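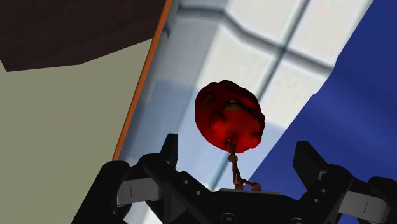 Ticket: Firum two-finger vs Lukumay two-finger, sim pick comparison
Status: open
Product: Clikside controller, sim build 92
Site: Bekemero test bench (sim only)
Priority: normal

Problem
Same pick script, same wrist camera, two grippers. Lukumay closes on the object's stem fine. Firum stops short, reports "grasp complete" with nothing held. No error in the log. Happens on lumpy objects with stems, never on the plain blocks.

09:10
Reran with Firum, clean scene load. Same result. Fingers travel, controller calls it done, arm lifts, object stays put.

09:35
Checked closing force. Was set to 26 on Firum and 60 on Lukumay – somebody copied the wrong profile over. Set both to 60. Firum still stops short, so not that, or not only that.

10:20
Swapped collision mesh on the stem from simple hull to full mesh. Hull was a fat box right round the fork and the knob, so the fingers were touching thin air and calling it contact. Full mesh: Firum now closes on the stem. Slow though, sim drops to a crawl.

10:50
Lukumay on the old hull again, to compare. Still picks. Its fingertip pads are softer in the model so they sink into the hull far enough to hold. Means our earlier Lukumay results are probaly flattering. Don't use them in the comparison table.

11:40
Split the stem into short hulls instead of one. Speed back to normal. Firum holds most tries, slips on the ones where it comes in low near the palm. Approach height wants raising, not done yet.

13:15
Contact log from the failed batch attached, 3,082 lines, filter on left finger first or you will be there all day.

To do
– raise approach height, rerun both grippers on split hulls
– same pad stiffness for both, or say clearly in the table that its different
– ask Clikside support why "grasp complete" only looks at contact and ignores finger gap

Leave ticket open till the rerun is in.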